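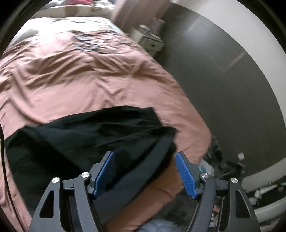

Photo: Siu-fong Yen / Naviten

Section 4. Fitting the Finger Pads and Recording a First Session

This section applies to the Naviten hand-held gripper with the Kang wide-angle camera module. Complete Section 3 (camera mounting and firmware) before you start. For bench calibration with the printed target, see Section 6.

4.1 Before you begin

You will need the 2 mm hex driver from the accessory pouch, a lint-free cloth, and a storage card with at least 10 GB free. The Weltusico desktop application must be installed on the computer that will receive the recordings.

CAUTION: Disconnect the camera cable before working on the arms. The fingers can close under spring force when the trigger is released. Keep fingertips clear of the gap between the pads.

4.2 Fitting the pads

1. Place the gripper on a flat surface with the arms pointing away from you.
2. Wipe the mounting face of each arm tip. Let it dry.
3. Slide the first blue pad onto the arm tip with the textured grid facing inward, toward the opposite pad.
4. Insert the retaining screw from the rear and turn it until it stops. Do not overtighten.
5. Repeat for the second pad.
6. Squeeze the trigger slowly through its full travel. The two pads should meet flat along their length.

If the pads meet at one corner only, loosen both retaining screws half a turn, close the fingers by hand, and retighten. Do not adjust the round silver pivot screws on the arms – these are set at assembly and moving them voids the alignment record.

4.3 Checking the camera view

1. Reconnect the camera cable. Route it down the left side of the gripper so that it does not cross the arms at any trigger position.
2. Open Weltusico and select Live View.
3. Confirm that both blue pads are visible near the bottom center, with the gap between them unobstructed.
4. Open and close the fingers. Both pads must stay in view from fully open to fully closed.

NOTE: A black circular border is normal with this lens. Straight edges such as baseboards and ceiling lines will look curved toward the outside of the picture. Weltusico corrects for this during export. Do not crop the recording yourself.

4.4 Recording a fabric task

Bedding and clothing are suitable for a first session. A dark garment on a lighter duvet gives clear contrast for reviewing the grasp later.

1. Stand at the side of the bed with the fingers fully open.
2. Press Record and hold the gripper still until the status light turns green.
3. Lower the pads over a fold in the garment. Approach at a shallow angle.
4. Close the fingers, lift, and move the garment to its target position.
5. Open the fingers fully, withdraw, and press Record again to stop.

CAUTION: Check the floor for cables and bags before each session. The operator's attention will be on the gripper.

Thin satin fabrics may slide between the pads. If this happens, take hold of a thicker fold or a seam.

4.5 Error codes

Code 237: Pad position not detected. Clean the lens and repeat 4.3.
Code 408: Camera timed out. Reseat the cable at both ends, then restart Weltusico.

If either code returns after a restart, save the log file and contact Naviten support.

Section revised August 29, 2021. Technical review: Lok-yiu Liao.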